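Category: Home Robotics | Press Releases

2024-12-25 | By Troels Eyvindsson

Ferness has finished a 200-day trial of two-armed robots on household chores. Clearing paper and wrappers off a table was the most common job, with 1607 attempts out of 3782. The robots still work slower than a person, and thin paper remains hard to grip.

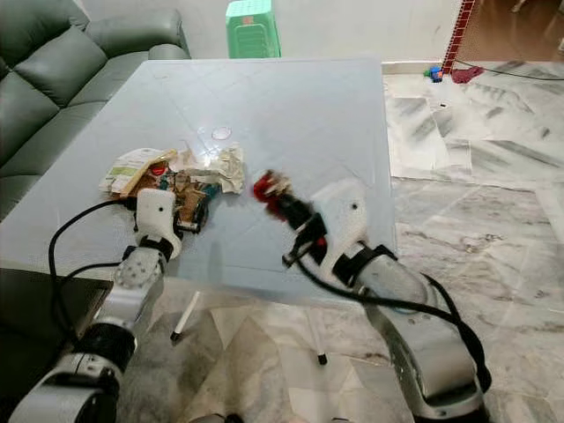 Kári Skov said the company would not call the machines ready for homes, and that a robot needing someone nearby "saves no one any time yet."

Folding laundry and loading dishes were also tried, with weaker results. Ferness will start a second trial in Hutton in January, using the same arms and new grippers.

Contact: Ferness Press Office, Hutton | © Ferness | Back to top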